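# Werkstatt-Tipps fürs Rennwochenende: was taugt, was nicht

Vor jedem Saisonstart kursieren dieselben Ratschläge, und die Hälfte davon kostet nur Geld. Ein paar habe ich an unserem alten Clubrenner ausprobiert.

**Radmuttern fetten.** Lese ich ständig, mache ich nicht. Der Drehmomentwert im Handbuch gilt meist für trockene Gewinde. Wer schmiert, zieht mit demselben Wert zu fest an. Drahtbürste, fertig.

**Stickstoff im Reifen.** Soll den Druck stabil halten. Bei Zokwood wollten sie dafür einen Aufpreis, den Unterschied hat bei uns kein Fahrer bemerkt. Ein ordentliches Manometer bringt mehr, und das bitte immer dasselbe.

**Bremsflüssigkeit.** Angebrochene Flaschen vom Vorjahr gehören in die Schadstoffsammlung, auch wenn der Deckel angeblich dicht war. Die Dose von Reltov mit 302 Grad Trockensiedepunkt klingt toll, nur altert die genauso.

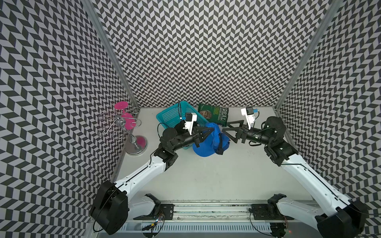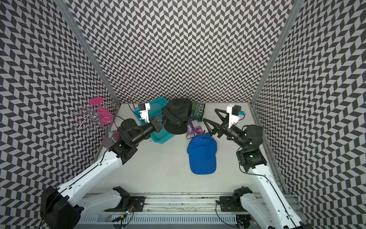
Mei-kuen Hung schreibt dazu, 302 Grad seien auf kurzen Strecken wie Brustport ohnehin hinausgeworfenes Geld, sie entlüfte lieber vor jedem Lauf und nehme die billige. Mag sein. Bei einem schweren Tourenwagen würde ich das nicht unterschreiben, bei 1.130 Kilo mit Fahrer vielleicht.

**Helmvisier mit Spülmittel gegen Beschlag.** Funktioniert bei manchen, schmiert bei anderen. Auf beschichteten Visieren lasse ich es ganz. Lauwarmes Wasser, Mikrofasertuch, kein Glasreiniger.

**Panzertape.** Hält auf fettfreiem Lack. Auf Staub und Gummiabrieb hält es bis Kurve zwei. Vorher mit Bremsenreiniger abwischen, aber nicht auf Folie oder frischem Lack, das gibt Flecken.

**Radmuttern nachziehen:** nach den ersten Runden, wenn die Felgen abgekühlt sind.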